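**Call for participants: table setting and tray packing sessions, Flistwood**

Do you like a well-laid tray? We do too, and we'd love to have you join us! Skutik is looking for 20 people to spend an afternoon at our Flistwood room laying trays, clearing them and laying them again. Plates, cups, spoons, the everyday stuff, all at a big butcher-block table.
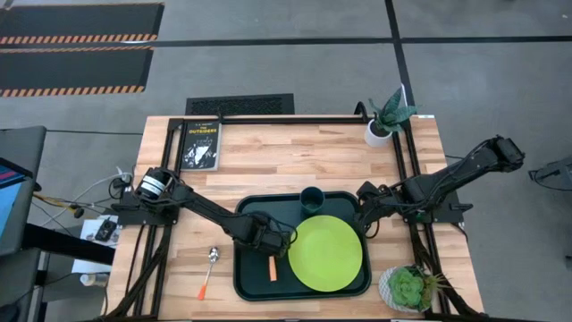

You don't need any experience. Left-handers are very welcome (we never get enough of you), and so are people who swear they can't stack a dishwasher. Sessions last 80 minutes with a tea break in the middle, and we pay $15 plus your bus fare.

You should be 18 or over and happy to stand for most of the session. Sign up at the Skutik front desk or drop a note in the Sobczak Street mailbox by June 14, 2019. Tell us which afternoons suit you, and bring a friend if you like!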